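News > Community Tech > Workshops

We use cookies to remember your settings and to see which stories get read. Accept all | Manage choices

Clothes-folding cell back at work after cable refit

The two-armed folding cell at the Flellport workshop is running again, and the crew who look after it could hardly be happier with how the refit went.

The cell, known to everyone in the building as Udeck, spent most of March with its covers off and its wiring spread over a bench. Its left arm had started dropping out partway through a fold, usually while reaching high, and the fault would clear itself by the time anyone got a meter onto it. Nafula Rugemalira, who leads maintenance on the cell, finally traced it to a connector near the wrist that was being tugged whenever the arm stretched to its full height.

"I'd checked that plug 15 times," she said. "It only let go when the arm was right up in the air, so of course it looked perfect every time I had it parked at a nice height for working on!"

The fix was a longer cable with a generous loop in it, and a fresh look at how the wiring travels down each arm. Rugemalira wanted enough slack for the biggest reach in the program without leaving so much that a finger could hook it on the way past. She tried several lengths with the motors off, moving the joints by hand through every pose she could think of (and a few the software would never ask for), before she was satisfied.
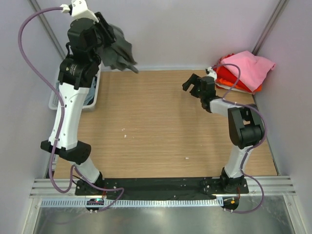

3 min read

A purple cable now swings out wide beside the left arm, held at the top by a white clip, and comes down along the upper link past the elbow to a small circuit board below the base. The right arm has a purple cable as well, looped around its elbow on the way down to its own board. Both arms are bolted to one long black plate at the front of the table, and Rugemalira checked those bolts too while she had the tools out.

Then came the part she enjoys most, which is setting the grippers. Cloth is fussy stuff. Too light a pinch and a heavy shirt slides away, too hard and the motor runs warm over a long session. She settled on 80 per cent of the old closing force for both sides and says the grip is noticeably quieter.

The proving run was 200 lifts with a mixed load of laundry, done in batches so she could stop and feel the wrist motors between them. The left arm got through the lot without a single dropout. There was a cheer from the next room when the last one finished, and somebody went out for doughnuts.

The weekly routine has been rewritten as well. Whoever opens up now raises each arm to the top of its travel before the first job and watches the cable the whole way, then wipes lint from the gripper fingers and looks over the clips. It takes 19 minutes if you're not rushing, and the new checklist lives in a plastic sleeve next to the power switch.

Gunawan, the workshop's other cell, is next in line. It has the older connectors throughout, and Rugemalira has already ordered cable in the same length from Skuratau, the supplier that made up the new set. She'd like to do both its arms in one go this time and colour-code the spare leads while she's at it.

Anyone keen to learn a bit of crimping is welcome to come along when the covers come off. Bring safety glasses.

Filed under: Robotics, Repairs, Local workshops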